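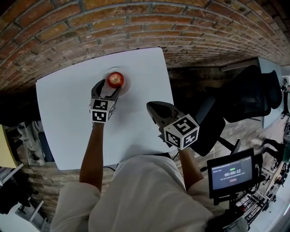
Figure 4. Left gripper poised to grasp an apple, timer at 00:00:12.

4.2 Recording a demonstration

The Walby policy learns from what the grippers see and where they were. It copies you faithfully, including the part where you change your mind.

1. Put one object on the table. Fruit is fine. Eating it before the session is over is a protocol violation.
2. Pick up both grippers and check that each marker cube is seated firmly.
3. Start the timer and wait for the count to move.
4. Reach, grasp, lift, set down. Go at the speed of someone who is paid by the hour.
5. Stop the timer before you put the grippers down, or the policy will learn to put its grippers down.
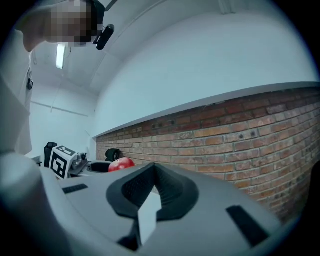
Note: Keep the cubes facing out into the room. In the February set we recorded 3616 episodes and kept 2690, and most of the rest died of a sleeve over a marker. Kumudini Selvanayagam now rolls hers up to the elbow.

Caution: Do not wipe the markers with solvent. The ink comes off and so does your afternoon.

6. Replay the episode in Somogyi. If the track jumps for more than 28 frames, delete it and record again. Do not rename it "good_maybe".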